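Original Art Desk: Storing and Shipping Painted Boards

Most of the questions that came in after the March issue concerned condition, and most of those concerned paint on board. Comic pages in ink on bristol are fairly forgiving. Painted covers are heavier, stiffer at first and more easily ruined at the corners, and the methods collectors use for pages do not carry over well. The notes that follow cover boards with acrylic, gouache or mixed media on the face, in sizes up to about twice printed cover size.

Start with the support. Illustration board is a sheet of drawing paper mounted to a gray or white core. Older commercial boards often had an acidic core, and the first sign of trouble is a brown line along the cut edge. Look at all four edges under a strong light before you look at the face. A board with a brown core can still be stable for decades if it is kept dry and flat, but it should be priced and stored as a board with a brown core.

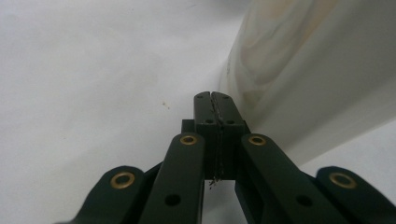
Dark green gripper, jaws together.

Hardboard panels have a different set of faults. They do not brown in the same way, but they bruise at the corners and they bow when only one side has been primed. Lay the panel face up on a flat surface and slide a sheet of paper under each corner in turn. If the paper passes freely at two opposite corners, the panel has a twist. Do not try to press it out with weights. Pressure on a painted face can transfer texture from whatever is on top of it, and heavy passages of acrylic will crack before the panel moves.

Hsin-yi Peng, who handles intake at Zimbridge, keeps a condition sheet for every painted cover that passes through the consignment room. The sheet records the support, the medium, the image size, the full board size, all writing on the margins and the reverse, and any tape. The last item causes the most disputes. Tape on the margin is normal for production art, since overlays and registration sheets had to be attached to something. Tape that crosses into the image is a defect and should be stated as one. Removed tape leaves a stain that sellers tend to leave out of the listing.

A board from 1997, lot 718 in the last Zimbridge sale, is a useful case. The listing gave the condition as excellent. The face was clean, the signature was clear and the colors matched the printed cover. The reverse had a publisher's stamp and a strip of residue along the top from an old hinge. The buyer objected to the residue, and the house pointed out that the reverse had been photographed and was available on request. Both positions were reasonable. The house now posts the reverse of every painted lot. The piece sold for $3,949 before the premium, and the buyer kept it.

On storage, the usual polyester sleeves are fine for gouache only if nothing touches the painted area. Polyester holds a static charge, and a charged sleeve can lift loose pigment from a matte surface. A shallow mat or a set of corner spacers solves this. Acrylic has the opposite problem. It stays slightly soft in a warm room and will stick to plastic under light pressure, so a sleeve should never be used directly against the face.
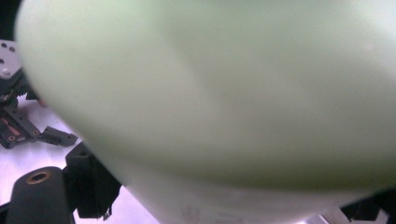 Humidity matters more than most collectors expect. Keep the room steady at around 40 percent and avoid outside walls, basements and the space over a radiator. A steady reading that is a little too high does less harm than one that swings every night. Store boards vertically only if they are fully supported along the bottom edge. A large board leaned in a closet will take a curve within a few months, and the curve will not come out by turning it around.

For shipping, use two rigid sheets larger than the art by at least two inches on each side. Darar and Ultero both sell cut panels that work for this. Place glassine over the face, fix the art to the inner sheet with paper corners, and tape the outer sheets to each other only. No tape should touch the art or the glassine. Wrap the whole package in plastic, then box it. Write the declared value on the paperwork and keep it off the outside of the box.

Next issue: overlays, paste-ups and lettering on acetate, with notes on the Wan collection.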